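Comparing Hands for Bedroom and Laundry Chores: Setup Tips
Household Tips > Automation
Updated July 2026

These notes cover comparing hands on a two-armed household robot, using small items picked up from a bed. They assume the robot already stands and reaches on its own and that you are choosing between hands, finger pads or control settings. Most of the advice also applies to a single arm on a bench.

Pick the items first

Use things that belong in the room. Foam blocks and test cubes flatter almost every hand. A useful set has one thin rigid item, one soft item and one small item with an awkward shape. A shallow lid, a folded cloth and a small brush will do. Keep the same three for the whole comparison and do not swap in a new cloth halfway through, as washing changes how it bunches.

Weigh each item dry and write the weight on the log sheet.

Work at the edge of the mattress

A mattress is a poor table. It gives under the fingertips, so a hand set to stop at a fixed height will press in on one attempt and close on air the next. Start with the item near the edge where the arm does not have to stretch, and move it toward the middle in later rounds. A bare mattress is easier to repeat than a made bed. Add the sheet once the bare results are steady. 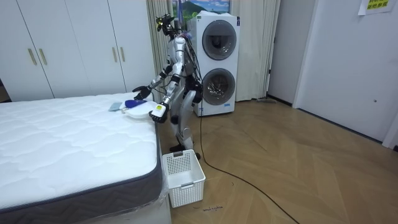
Right hand on the rim of the lid, left arm reaching across the mattress.

Rims and flat items

For lids and plates, approach from the side with the thumb under the rim. A top-down approach needs a wide opening and tends to push the item into the padding. If the hand has separate finger control, close the thumb and first finger, then bring in the others. Closing all of them together turns the lid.

Grip force settings do not carry over from one hand to another. On the Skamik controller we used 14 for rigid items and 21 for the brush, in the controller's own units. The Owusu pads needed less on the lid and more on the cloth. Set these again from zero after any pad change.

Cloth

Fold it the same way each time and place the fold toward the hand. Pinch at the fold. Pinching the open side picks up one layer and drags the rest. Count a pick as good only if the whole cloth clears the mattress.

Two arms at once

Run each arm alone before running them together. With both arms forward the balance point shifts, and a reach that was accurate with one arm can come up short. Log which arm moved first. If the two hands have to work on items lying close together, leave a hand's width between the items in the first rounds and close the gap later. 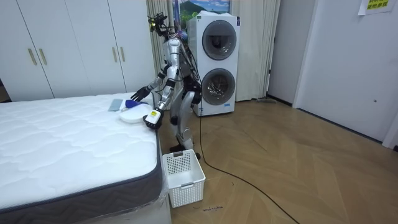

Both arms over the mattress, with the laundry basket on the floor at the robot's feet.

Basket placement

Put the basket in the gap between the bed and the robot if items are to be dropped in. Mark its corners with tape. A light basket slides when a foot touches it, and a shift too small to notice will still spoil a drop point. Openwork sides can confuse depth cameras. If the reading jumps, line the basket with a plain towel and run the check again.

Cables

Lead the cable away behind the robot and across open floor. Leave slack for one full step. Do not run it between the basket and the bed. Check it at the start of every round, and tape it down only at the wall end.

Cameras and light

Close the curtains or leave them open, but do not change them during a run. Glass appliance doors throw reflections that move with the light. The head camera gives the approach, and a second camera fixed to the side shows whether the fingertips are under the rim. Use the side view for scoring.

Logging

Our January comparison ran to 603 picks over two hands. The full log, with repeats and aborted reaches, holds 3,071 lines. A smaller set is enough for home use if every line has:

Item and position
Hand and pad
Force setting
Which arm
Result: clean, dropped or missed

Score misses and drops separately. A miss is usually a camera or height problem. A drop is usually pads or force.

Pad care

Wipe pads with a damp cloth between items and let them dry. Lint from toweling builds up quickly. Zitthorpe pads can be turned once before replacement. Plestilwood pads are one-sided and should be changed when the surface looks polished.

See also: Resetting a depth camera after moving furniture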